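Karerside Home Hub: Set-up Guide
Section 2: Choosing a place and connecting to your network

Read this section through before you plug anything in. Moving the hub later means repeating steps 5 to 9.

Before you start

You will need:
The hub and its power lead
Your Wi-Fi name and password
A phone or tablet with the Karerside app installed
The set-up card from the box (keep this, the code on it is not printed anywhere else)

The hub works on 2.4 GHz networks only. If your router gives its two bands separate names, pick the 2.4 GHz one.

Placing the hub

1. Choose a flat, dry surface indoors. A table, shelf or sideboard is suitable. Do not stand the hub on carpet or a cushion.

2. Keep the hub at least one metre from the router, and the same distance from microwave ovens, cordless phone bases and large metal objects such as radiators and filing cabinets.

3. Leave a hand's width of clear space on both sides. The hub can stand close to a wall provided the lead is not bent sharply behind it.

4. Avoid windowsills. Direct sun affects the temperature reading, and so does a lamp or television standing next to the hub.

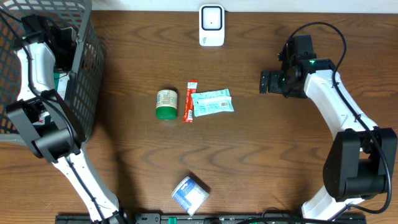
Trinidad Lorente wrote to the help desk that her door sensors kept dropping out until she took the hub out of a metal cabinet in the hall and put it on a side table in the next room, and that they have all stayed connected from then on. Cabinets with metal doors are the most common cause of lost sensors. Wooden ones are usually fine with the door closed, but test each sensor before you settle on the spot.

Caution: Do not place the hub in a bathroom, or within reach of a sink or cooker. Use only the power lead supplied.

Connecting

5. Plug the lead into the hub first, then into the wall socket. Wait for the start-up tone. On first use this can take two minutes.

6. Open the app and tap Add, then Hub. Allow the app to use Bluetooth when asked.

7. Enter the code from the set-up card. Letters may be typed as capitals or small letters.

8. Choose your Wi-Fi network and enter the password. The hub plays two short tones when it has joined.

9. Give the hub a name. If you have more than one, use the room name so that alerts are easy to tell apart.

Note: The hub may download an update straight after step 9. Leave it plugged in until the app shows Ready.

If it does not connect

Error 161: the password is wrong. Go back to step 8. Check for spaces at the end if you have pasted it in.

Error 2852: the hub has joined the router but cannot reach the internet. Restart the router, wait until it is fully up, then tap Try again.

No tone at step 5: try another wall socket. If there is still no tone, contact the shop where you bought the hub.

App cannot find the hub: move your phone to the same room and turn Bluetooth off and on.

Adding sensors is covered in Section 3. Have the hub in its final position before you begin.

Text last revised 6 January 2026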